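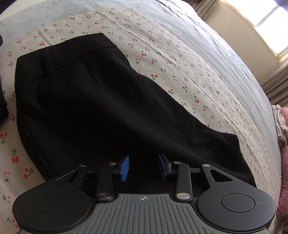 Folding black clothes on a bed: a talk with Celeste Sosa

Celeste Sosa spent 20 years pressing and folding uniforms for hotels and restaurants before she began teaching evening classes in clothes care. Most of the waiters she looked after wore black, and most of what she knows about black trousers she learned from their complaints. We spoke in May, in the bedroom where she does her own folding.

She does it on the bed. She has a table downstairs and never uses it for clothes.

"A table is too narrow for a pair of long trousers unless you stand at the end of it," she said. "On a bed I can lay them out full length and walk around. Also the sheet holds the cloth a little. On a polished table everything slides."

I asked her to start with what goes wrong for most people.

"They fold too soon. They pull the trousers out of the basket, shake them once and fold. The pockets are still bunched up inside. You put your hand in, push the pocket bag flat, take your hand out. Both sides. Then do up the button and the zipper. It takes less time than I'm taking to tell you."

After that she holds the trousers by the hems, lines up the seams of each leg and lowers them onto the bed so that the waistband lands last. She smooths from the waist down with the side of her hand. The first fold brings the hems up toward the waist. Whether there's a second fold depends on where they are going. In a drawer, yes. On a shelf, she often leaves it at one.

"For work trousers I told people to fold in half and stop there, if they had a deep shelf. Every fold is a line, and on black you see the line when the light comes from the side."

Light matters a good deal to her. She folds in the morning with the curtain pulled back, and will not fold dark clothes under a lamp if she can help it. One of her first jobs was at a uniform service called Distham, where the folding room had a single bulb. Navy and black came back from customers mixed together every week.

"Renato Riquelme ran the room, and he had us carry the piles to the loading door to sort them. In winter we wore our coats. But the mix-ups stopped."

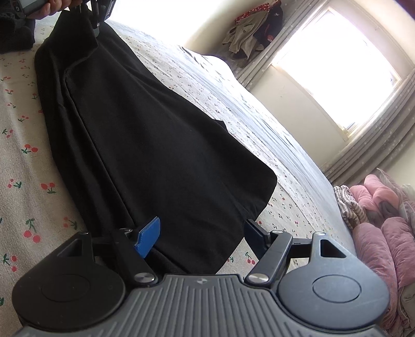
Soft black fabrics are handled differently from tailored ones, and Sosa is stricter about them. Anything with stretch in it gets laid down and left for a minute before she touches it again. If it is folded while it is still pulled long, she said, it goes into the drawer crooked and comes out crooked. She likes a patterned sheet for this, something like a pale one with small red cherries on it, and she uses the pattern to check her work. "If the pairs of cherries run in rows, I can follow a row along the edge of the black. When the edge wanders off the row, I move it back. Plain white is good for seeing lint. A print is better for seeing straight."

She does not iron knits at all. She flattens them by hand, starting at the seam and working outward, and she leaves the corners alone until the end. Pulling on a corner, in her view, is how most knit clothes lose their shape.

The lint question came up by itself. She had tried most of the rollers on the market, including one from Vokard she used for years, and now prefers a damp rubber glove. She wipes in one direction only and does it before folding. Bedding should be clean and washed a few times. New flannel, she said, will ruin an afternoon's work.

Does she ever use a folding board?

"I had one, a Kekana. It was fine for shirts. For trousers it was too short, so you had to fold them first to fit them on the thing that was supposed to fold them. I gave it to Mitsuko Hosoda, who teaches the beginners, and she uses it for T-shirts."

Her classes are small, and she asks everyone to bring one pair of trousers they have given up on. The usual trouble is a crease in the wrong place, set there by months in a tight drawer. For that she recommends hanging them overnight from the hems, with the waist at the bottom, and steaming the crease from the inside of the leg.
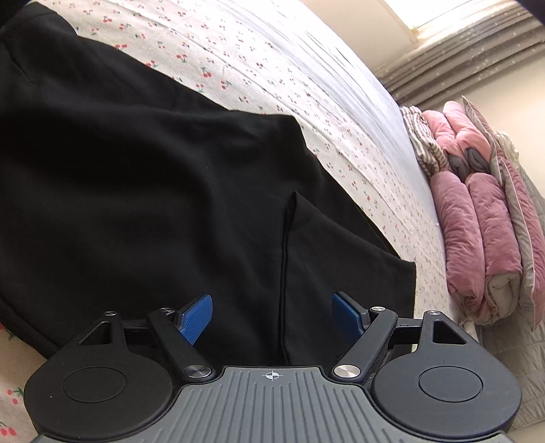 "You never press a black crease from the outside without a cloth," she said. "The iron leaves a shine, and the shine doesn't wash out. I had a student, Santino Vergara, who brought in his wedding trousers with a shiny patch the shape of the iron. We worked on it with vinegar and water. It got a bit better. I wouldn't tell you it got fixed."

When a piece is badly twisted, she goes back to the beginning instead of tugging at it. She opens it out, finds one long seam, and lays that seam down first. The rest of the cloth follows from there. She says beginners look at the outline of the garment, and she would like them to look at the seams.

As for storage, she keeps black clothes together, folded edge facing out, with the heaviest at the bottom. She does not stack trousers more than 3 pairs high. At Distham they used to stack them to the top of the cart, roughly 150 pairs to a load, and the lower ones always had to be pressed again on arrival.

Before I left I asked how long her own laundry takes her. She had to think about it.

"Less than it used to. I do the bed first, then the blacks, then everything else. If the phone rings in the middle of the blacks I let it ring."

Her next evening class covers shirts and collars. Students should bring their own hangers.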